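Panos de algodão Lukavley — pacote de 5

Ref. 419

Pano multiusos em algodão, cortado em quadrado, com bainha cosida nos quatro lados. Serve para secar loiça, limpar bancadas, cobrir massa a levedar e dar polimento a copos. É vendido em pacotes de 5 unidades, todas da mesma cor.

Cores disponíveis: branco, cru, bege

Composição e gramagem

Algodão penteado, 200 g/m². É um tecido de peso médio: mais encorpado do que uma fralda de pano, mais leve do que um turco. Não leva amaciador nem goma no acabamento, pelo que sai do pacote um pouco rígido e repele alguma água nas primeiras utilizações. Recomendamos duas lavagens antes de o usar em copos. Depois disso o tecido abre e passa a absorver bem.

Os panos encolhem ligeiramente na primeira lavagem, mais no comprimento do que na largura. As medidas da etiqueta são as do pano por lavar. 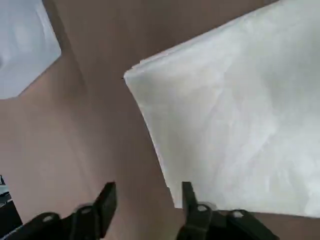
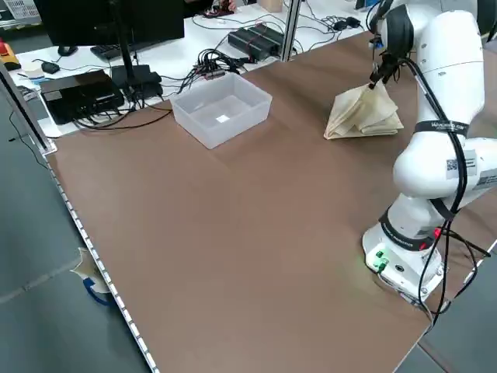

Lavagem

Lavar à máquina até 60 °C. O branco aguenta ciclos a 90 °C, mas a linha da bainha gasta-se mais depressa. O bege e o cru não devem levar lixívia — ficam com manchas claras que já não saem. Pode ir à máquina de secar em temperatura média. Não usar amaciador, que deixa uma película na fibra e reduz a absorção.

Para nódoas de gordura, esfregar detergente da loiça na zona, deixar atuar meia hora e lavar normalmente. Nódoas de vinho ou café saem melhor se o pano for passado por água fria logo a seguir.

O algodão amarrota. Quem quiser os panos lisos deve passá-los a ferro ainda húmidos, com o ferro quente e vapor. Para uso corrente basta sacudi-los e estendê-los pela bainha.

Que cor escolher

O branco é o mais pedido por restaurantes e pastelarias, por poder ser lavado a temperatura alta. O bege disfarça melhor as marcas de chá e de fruta e é o que costumamos sugerir para casa. O cru não é tingido nem branqueado e pode trazer pequenos pontos escuros da casca do algodão. Não é defeito e não dá direito a troca.

Encomendas e envio

Os pedidos feitos até às 14h seguem no próprio dia útil. Para quantidades acima de 200 pacotes, o prazo depende do armazém de Prilham e é confirmado por escrito. As encomendas de hotelaria são tratadas por Tineke Wuyts; pedidos de amostras, por Raed Shboul. Enviamos uma amostra por cor, sem custos, a clientes com conta aberta.

Trocas aceites com o pacote fechado. Panos já lavados só são trocados se a bainha descoser ou se o tecido vier com falhas de tecelagem.

Produtos relacionados

Pano de copos Corneck, linho e algodão
Toalha de mãos Zein, favo de mel
Saco de rede para lavagem, fecho de cordão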